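Fourth month of trying to get a pair of arms to set a breakfast table in our shared workshop. Posting notes because the build log on the Vendus forum is all success stories and I'd like there to be one that isn't.

Parts so far: two arms off the Jugah plans, grippers I redrew twice, a power supply that hums. The plans say 30 hours of assembly. I stopped keeping track at 51.

The grippers close fine on a foam block. Everybody's grippers close fine on a foam block. Ask the person with the demo video to try a spoon on a flat surface and watch the thread go quiet.

Spoons are my whole problem. There's maybe a fingernail of height to grab. The fingertip comes down a hair low and pushes into the mat, a hair high and it closes on air.

Wednesday's table:
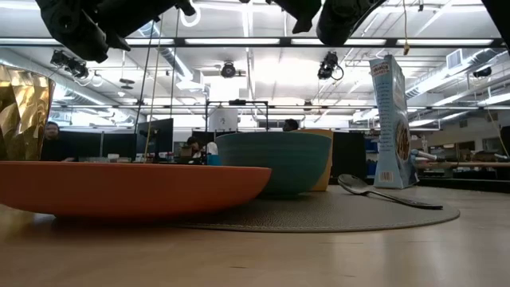
Bowls, spoon, cereal box. Grippers up top.

Bowls are easier than I expected if you go for the rim. Put one bowl close behind another, though, and I don't trust anything the software tells me about where the back one is.

The box worries me less. Tall, flat sides, stays put. I suspect that's why a cereal box shows up in so many demos.

Logged 224 spoon attempts since March. Best streak is 20 in a row, and I hadn't moved the spoon between resets, so I don't count that as much of anything. Turn it a little and the streak is over.

Someone from the Norkorbridge group told me to buy the Tundenetti fingertips, the soft ones. Maybe. They cost more than my first gripper did and the only test I can find was run by the people selling them.

Could a person set this table in less time than it takes me to boot the controller? Yes. Please stop replying with that.

Next up is a thinner fingertip, printed at an angle. I expect it to snap. Will post either way.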